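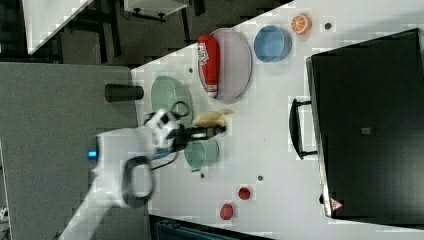 Play food, plates and a pot on a table, including a banana, a slice of orange and a red squeeze bottle.

Plarlow's toy library will open a pretend kitchen corner when it moves into the old reading room on Sirnitis Street in October, and it is asking local families to look through their cupboards before then.

The library wants play food, child-sized dishes, pots and pans, and anything else that might turn up in a kitchen. A drop-off shelf is now set up inside the front door and will stay there until the end of winter.

Coordinator Samira Mansour said the kitchen things were borrowed more than any other part of the collection and were also the quickest to go missing.

"We lose the small stuff," she said. "A set goes out with a full fruit bowl and comes back with one pear. Then the next family gets one pear."

The library has 73 kitchen sets on its books, packed in zip-up bags with a list of contents on the front. Ms Mansour said 60 of those had been checked over the past month and most were short of at least one piece. Sets that could not be made up again have been broken down and the contents put together for the new corner, where children will be able to use them without borrowing.

Under the plan, the corner will have a low table in the middle, with open shelves for plates and bowls along the wall and a tub for the food. Larger pieces such as ovens and sinks will stand at the ends so that children can get to the table from both sides.

Ms Mansour said the group had thought about buying a matching kitchen but decided to use what it had. Plates of different colours and sizes were fine, she said, and most children did not care whether the bowl went with the plate.

"They'll put the banana in the pot and the sauce on the orange. It's lunch," she said.

Plastic, wood, felt and enamel items will all be accepted if they are clean and have no cracks or sharp edges. Things that cannot be taken include glass, china, real knives, and any food pieces small enough to fit inside a film canister. Battery-operated toys are welcome as long as the battery cover closes with a screw. Real appliances should not be left on the shelf, even if they no longer work.

Empty packets and bottles from home are also wanted — cereal boxes, egg cartons, sauce bottles that have been rinsed and dried. Labels can be left on. Boxes will be stuffed with newspaper and taped shut so they last a little longer.

Norkska Hardware has offered the shelving and will cut the table legs down to toddler height. Paint is coming from Ghanem, the family firm that did the outside of the building, and the colour has been left to the children who come to the Wednesday morning session. Yellow was ahead when the voting sheet was last looked at.

The move will give the library about twice the floor space it has now. The present room behind the hall has no window that opens and only one power point, and prams have to be left in the corridor on busy mornings. The reading room has a ramp from the street and its own toilet, with a change table to be fitted before opening day.

Borrowing will continue as usual until the last week of September, when the library will close for two weeks. Members can take an extra two items each over the break and will not be charged for them. Anything borrowed before the closure should be returned to Sirnitis Street once the new room is open and not to the hall, where there will be no one to collect it.

Families who find stray pieces at home are asked to bring them in, however long they have had them. No fines apply to kitchen items and there is no need to know which set a piece came from. A basket for odd pieces is next to the drop-off shelf.

Help is also needed with washing and sorting. Two sessions will be held in the hall kitchen during September, with dates to go up on the noticeboard. Those coming along should bring an old toothbrush and a tea towel. Children are welcome at both.

The toy library is open on Wednesday and Saturday mornings from 9.30 to 11.30. Donations can be left at the shelf during those hours.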